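How to run a towel-folding demonstration at an open day

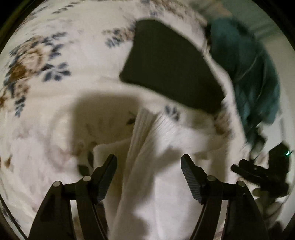
Lifting a towel from the bedspread with the hand-held gripper.

These notes are for anyone running the laundry table at a Gallcombe open day. They were written after the April 2023 day at Hokcombe and cover the hand-held part of the demonstration, where visitors pick up and fold a towel themselves using a gripper. The robot arm has its own sheet.

The hand-held part takes 18 minutes if you keep to the order below. Allow longer with school groups, who all want a go.

What you need

One hand-held gripper, charged, and one spare
A bed or a wide table at about waist height
A patterned bedspread
Plain white towels, thick ones with a woven band near the end
A cloth for wiping the finger pads
The printed card with the steps in large type

Use the towels from the Gevwood box. The thin ones in the Millet box are for the robot arm, and they slip when people try them by hand for the first time.

Setting up the bed

Lay the bedspread over the bed and leave some folds in it. We used to pull it tight, and visitors got the idea that the gripper only works on a flat surface. A few soft humps make the job harder and give you something to talk about. Don't overdo it. If the folds are as high as the towel, people with poor eyesight can't tell where one ends and the other begins.

A pattern helps here. A white towel on a plain white sheet is hard to see from the second row, and at Hokcombe the people at the back complained about this all morning until we changed the bedding.

Keep visitors on one side of the bed and stand on the other. Bags and coats go under the chairs.

Checking the gripper

Do this before the doors open.

1. Open and close the fingers several times. Both sides should move together. If one lags, swap to the spare and put the first one back in its case with a label on it.

2. Look at the ridged pads on the insides of the fingers. Towel fluff collects in the grooves. Wipe along the grooves with a dry cloth, then look again.

3. Check the pins at the joints. They should sit flush. Do not tighten anything during an open day.

4. Pick up one towel and put it down again. If the cloth slides out, wipe the pads a second time.

Showing the pick-up

Do it once yourself at normal speed without talking. Then do it again slowly and explain each part.

1. Drop a towel on the bed so that it lands partly folded over itself. A ridge of cloth standing up is the easiest thing to grip.

2. Hold the gripper with the fingers pointing at the towel and open them a little wider than the ridge. Opening them all the way is a common mistake. The tips then catch the bedspread as well.

3. Bring the fingers down on either side of the ridge. Stop when the pads are level with it.

4. Close the fingers until the cloth is pinched, then lift straight up by a hand's width.

5. Pause. Ask the group whether you have one layer or two. Most people guess wrong, and it is a good way into explaining why towels are difficult for machines.

If the bedspread comes up with the towel, lower everything, open the fingers and start again from step 2. Visitors like seeing this go wrong, so there is no need to hide it.

Letting visitors try

One person at a time. Ask them to hold the gripper in whichever hand they write with and to keep the other hand behind their back, or they will help the towel along without noticing.

Tell them to aim near the woven band first. It is flatter than the rest of the towel and easy to point to when you are giving directions across a bed. Once they have managed that, move them on to a loose corner, and then to the full fold: lift one end, carry it over to the other end, lower it, let go.

Children under eight need an adult beside them. Fingers stay out of the gripper at all times, including when it is not being squeezed.

We had 128 visitors at Hokcombe and 79 of them tried the gripper. Some 90 would have, I think, with a second bed, and we are asking for one in September.

Questions that come up

Why not just fold it by hand? Explain that a person using the gripper has the same two fingers as the robot, so the way they solve the problem is useful to us.

Does it work on shirts? Yes, more slowly. Buttons are a nuisance.

Can I buy one? No. Take a leaflet.

Packing up

Wipe the pads, close the fingers and put both grippers in the case with the handles at the same end. Towels go back in the Gevwood box after washing. Don't use fabric softener on them. Write the number of visitors on the sheet inside the lid before you leave.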